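Getting through the bathroom and kitchen in one go

7 December 2018

Quick one today, I have company coming and half the house still to do. These are the things I get asked for most.

Start dry. Dust, crumbs, hair, all of it up before any water comes out. Wet hair on a tile floor is misery and you end up chasing it into the corners.

Vinegar mix for glass and faucets: one part white vinegar, 3 parts water. Tap water is fine. Label the bottle. Really. I keep two going and they look exactly the same once they're full.

Not on marble or any natural stone, it etches. I learned that on the windowsill in our old place in Gresdale and there's no getting it back.

Crusty shower head — sandwich bag of straight vinegar, rubber band, leave it overnight. Run it hot in the morning and poke the holes with a toothpick. If the finish is brass or gold colored, half an hour and no more.

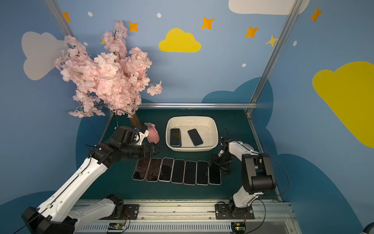

Spray the cloth for anything with a seam or a switch. Light switches, the stove knobs, the front of the microwave. Spray straight on and it runs down behind and you get that brown drip line a week later.

Never vinegar and bleach together. Not in the same bucket, not one after teh other on the same surface.

Trigger quit working? Usually clogged. Pull the top off, sit it in a mug of hot water ten minutes, pump it until it runs clear. Check the little tube too, it likes to slip off. I've had one Hullik sprayer going since we moved and it gets this treatment every November.

Grout. Baking soda and a bit of water, thick like toothpaste. Old toothbrush. Do a small patch, wipe, move on, otherwise it dries to chalk and your scrubbing it twice.

Greasy cabinet doors — dish soap, warm water, soft cloth. Wring it out hard. Go over again with plain water or they stay tacky and grab every bit of dust in the room.

Sink drain smells: kettle of hot water, squirt of soap, let it sit. Plastic pipes, use hot tap water and skip the kettle.

Cloths get washed on their own, no fabric softener. It leaves a film and then they just push water around.

Oven next time. Mine isn't fit to be seen right now.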